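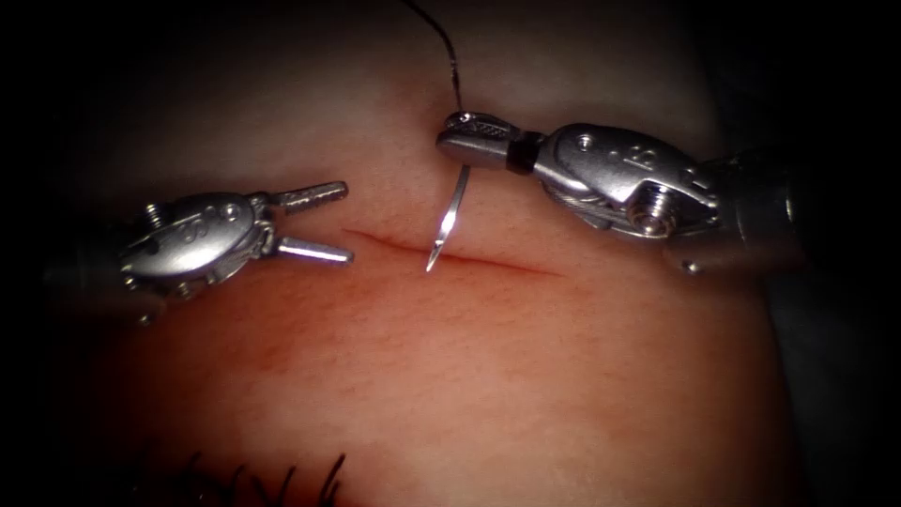

Flosik needle driver and grasper set – short review

Posted 7th August by Hina Mughal

Two weeks of suturing with these on our bench arms, so quick notes before I forget. Previous pair was the Clakell set, and I'll compare where I can.

Needle driver first. Best part of the kit. Diamond pattern on the jaw really bites, and a curved needle held near its back end stays where you put it. With the Clakell I'd get the needle rolling as soon as the point met the tissue pad. Had that twice with the Flosik, both times my own fault for grabbing too close to the tip of the jaw.

Grasper – fine, not great. Slim tips, fine ridges, easy to park open next to a cut and wait for the needle. But the grip is weak on slick pads and I ended up squeezing harder than I like. Left red marks on one. Clakell wins here, its a softer close.

Glare. Polished wrists on both, and under our light they throw highlights all over the camera view. Turned the lamp down, helped a bit. Thin black thread is hard enough to follow against a dark background without that. Would pay extra for a matte finish.

Controller side: used the Ogbonna box, firmware 2836. Wrist roll felt laggy untill I dropped the motion scaling one step. After that no complaints. Did not try it with anything older.

Ordered from Kukgate in June. Fast shipping, terrible packing, one pin cover loose in the bag. They sent 2 spares, no argument.

Would I buy again? The driver, yes. Grasper I'd skip and keep the old one – they sell them separately if you email and ask.

4 out of 5 for the driver, 3 for the grasper. Will update if the cables stretch.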